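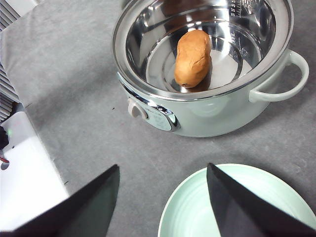
Elektrischer Kochtopf Drekus 174, Mintgrün, mit Innentopf aus Edelstahl

Außenkörper glänzend, Farbton pastellgrün, Rand poliert. Füllstandsskala an der Innenwand, Boden flach. Ringförmiger Seitengriff in Gehäusefarbe. Bedienung über Drehknopf und ovales Bedienfeld mit verchromter Einfassung.

Technische Angaben
Artikelnummer: 371-MG
Leistungsaufnahme: 400 W
Gewicht ohne Netzkabel: ca. 390 g (nur Innentopf)

Kartoffeln mit Schale garen: Innentopf bis zur untersten Markierung mit Wasser füllen, Knopf auf Stufe 2 stellen. Kleine Knollen nicht zerteilen. Außenkörper nicht in Wasser tauchen, Innentopf vor dem Einsetzen außen abtrocknen.

Teller im gleichen Farbton unter Serie Orcombe. Ersatzknopf ab April wieder lieferbar. Rückfragen zu Ersatzteilen: Floarea Manole, Visser Haushaltstechnik.

14 Mal geteilt · 3 Kommentare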